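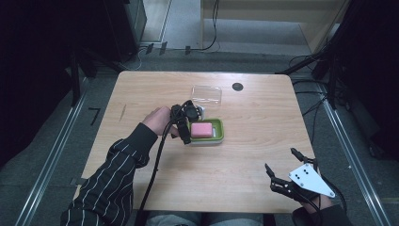 My sister reckons a sponge should live in the bottom of the sink and take its chances, and she told me so at length when I mentioned I was going to write a whole post on soap dishes. Fair enough. Her sponges smell like a pond, but fair enough.

I've been through a fair few dishes over the years. There was the ceramic one shaped like a leaf (pretty, no holes, permanently full of grey soup), then a wire thing with suction cups that let go in the middle of the night and scared the daylights out of me, then a saucer. The saucer lasted longer than both of them, which tells you how lazy I'd become.

The lime green one came from Nuris, the little homewares shop up past the station where everything is stacked to the ceiling and you have to turn sideways to get down the aisles. I'd gone in for pegs. It's a two-part job: a green tray with a raised rim that sits on top of a white base, and the tray has slots through it so the water drops away underneath. There's a clear lid as well. I wasn't sold on the colour at first, to be honest I wanted the grey, but they only had green and I've come right around to it. With a pink sponge in it the whole thing looks like a musk stick and a lime Splice had a baby, and I find that very cheering at six in the morning.

I had a long think about what to keep in it. Soap is the obvious answer, but we've gone over to the pump bottle in the bathroom and I can't see us going back. So it's the sponge's house now. A rectangular sponge lies flat in the tray with a bit of the rim showing, and you can pick it up without fishing for it. Small things!

Cleaning it is easy enough. Every Monday I lift the tray off the base, tip out whatever has collected, and give both halves a scrub with hot water and a drop of dish liquid. The slots need an old toothbrush. If you leave them for a fortnight you get that slimy pink film around the inside, and then you're poking at it with a skewer and feeling sorry for yourself. The base gets a wipe with vinegar when I remember. Dry everything properly before it goes back together, and let the sponge dry separately, squeezed out hard and stood up on its edge.

I did try a Korard one too, for the laundry, with a little spout that's meant to drain into the trough. Nice idea, but the spout pointed at the wall however I turned it, and I ended up giving it to the neighbours for their tortoise. It's a water bowl these days and apparently a good one.

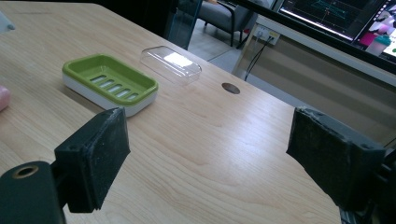
Lid on or lid off?

Off, at home. I was very keen on the lid for the first week because it looked so tidy, and then I lifted it one morning and got a whiff of wet dog. A damp sponge under a lid can't dry, it just sits there stewing. So the lid stays on the table or in the drawer, and comes out for camping, when I want a bar of soap in my bag without it getting all over my socks.

It does scratch if you look at it sideways, so no scourers. Mine gets a soft cloth and that's plenty.

If you're up that way, Nuris had them for 2 dollars each near the till, in a tub with the egg timers. I've bought a spare for the caravan.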